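Bamboo Tile Mats: Frequently Asked Questions
Callari Sleep Goods -- Product Support

General

What is a bamboo tile mat?
A sleeping surface made of small flat bamboo tiles joined in a grid. It goes on top of a mattress in warm weather, in place of a fitted sheet or over one. The tiles do not hold heat the way fabric does, and the gaps between them let some air move under the body.

How is it different from a woven mat?
A woven mat uses thin strips in one continuous weave. It folds poorly and the strips crack along any repeated crease. A tile mat bends at every joint, so it can be rolled or folded in either direction. It is also heavier. If you have to carry the mat up and down stairs often, the woven type may suit you better.

Which models do you sell?
Two. The Callulia has cord running through the tiles and a fabric border on all four sides. The Metdale has the same tiles glued to a mesh backing. Care instructions differ between the two, so check the label sewn into the corner before you clean the mat.

Do the tiles have a finish?
The Callulia tiles are sanded and unfinished. The Metdale tiles have a thin clear coat. Do not apply furniture polish, tung oil, or wax to either one.

Sizing

How do I choose a size?
Measure the top of the mattress, seam to seam, and order the size equal to or just under that measurement. A mat that hangs over the side puts weight on the last row of joints, and those are the first to fail.

Can I cut a mat down?
The Metdale can be cut between tile rows with heavy scissors. Bind the cut side with cotton tape within a day or the mesh will start to fray. The Callulia cannot be cut. The cord runs the full width and the whole row will come loose.

Will it fit an adjustable base?
Yes, up to a moderate incline. Lay the mat so that a row joint falls at the hinge point of the base. It will slide if the head section is raised very high. Corner straps (part 419) reduce the sliding but do not stop it.

Setup

Is there anything to do before first use?
Wipe both sides with a cloth wrung out in hot water, then let the mat dry flat in the shade. Repeat if the cloth picks up dust. Most new mats need two passes.

There is a smell. Is this normal?
A dry, grassy smell is normal for the first week or two. A sour or damp smell is not. Open the mat out fully in a ventilated room, and contact support if the smell is still present after 4 days.

Can I put a sheet over it?
You can, but a sheet cancels most of the cooling effect. A thin cotton sheet is a reasonable compromise for people who find the tiles too hard. Do not use a heated blanket or heated pad over or under the mat.

Does the mat pull hair or pinch skin?
It can when joints are loose. Check for tiles that stand higher than their neighbors and press them flat. On the Callulia, tighten the cord at the corner toggle until the gaps are even. Very long hair should be tied back at night.

Cleaning

How often should it be cleaned?
Weekly in regular use. Wipe along the rows first, then across them. Use plain water, or water with a small amount of mild dish soap, and go over it again with a clean damp cloth.

Can I machine wash or soak it?
No. Soaking swells the tiles and weakens the cord or the glue. Do not use bleach, steam, or a pressure washer.

What about mildew spots?
Small gray or black spots can be removed with white vinegar diluted one to one. Test on a corner tile first. If spots return in the same place, the mattress underneath is probably holding moisture and should be aired before the mat goes back on. 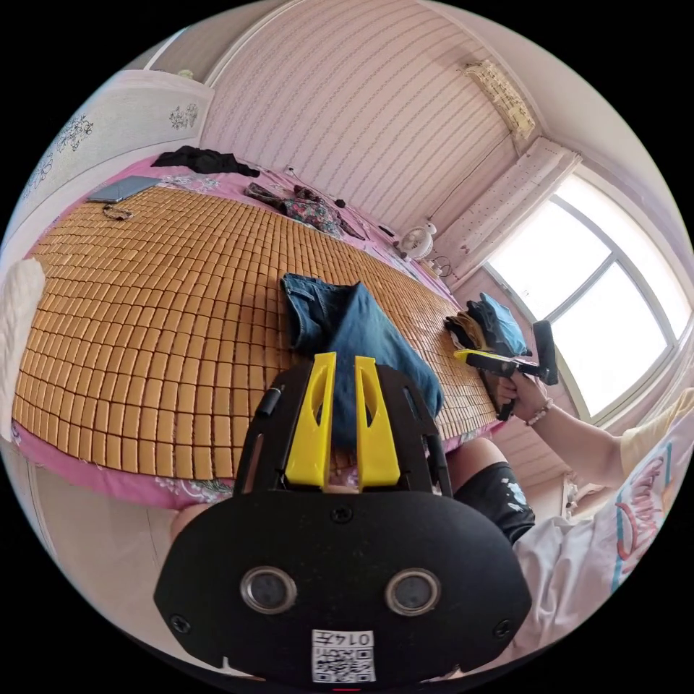 Tan bamboo tile mat on a large bed.

Storage

How do I store it over the winter?
Clean it, dry it completely, and roll it with the tiles facing out. Most customers put theirs away in October. Use a cotton bag or an old pillowcase. Sealed plastic traps moisture and is the most common cause of the mildew claims we receive.

Can it be stored under the bed?
Yes, flat or rolled, if nothing is stacked on it. Keep it away from heating vents.

Repairs and warranty

A tile cracked. Can I replace it?
Replacement tiles come in a packet (part 492) with cord, glue, and a printed sheet. Metdale owners need only the tiles and the glue. Color varies between batches -- a new tile will look lighter than the old ones for a season or so.

What does the warranty cover?
Broken cord, separated backing, and border stitching, for two years from purchase. Cracked tiles are covered in the first year only. Water damage and cut mats are excluded.

Who handles repairs?
Repairs are done by the Ugwu workshop. Write the order number on the outside of the package and mark it for Bukola Sani, Returns Desk, Box 3146. Packages that arrive after noon on Thursday are opened the following week.

Do you repair mats from other makers?
Border stitching only.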